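Cluvness bench, August, 4.10 pm

Set is at 1,372 examples and Grokora want more of the pointing kind: a person shows which doughnut, the arm is meant to fetch it on to a tray. I still don't believe volume is the trouble. Last model said it was 99 per cent sure and reached for the wrong case — twice.

My worry is the finger. Red and chocolate share the left case, and a slight tilt of the hand could mean either. 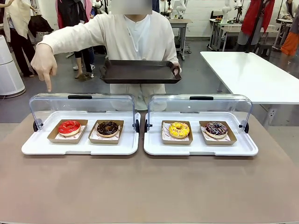 Salinas thinks I'm fussing, and that another 40 with the spoken order added would settle it. Maybe. I'd sooner label the doubtful ones as doubtful first. Lids stay open until then.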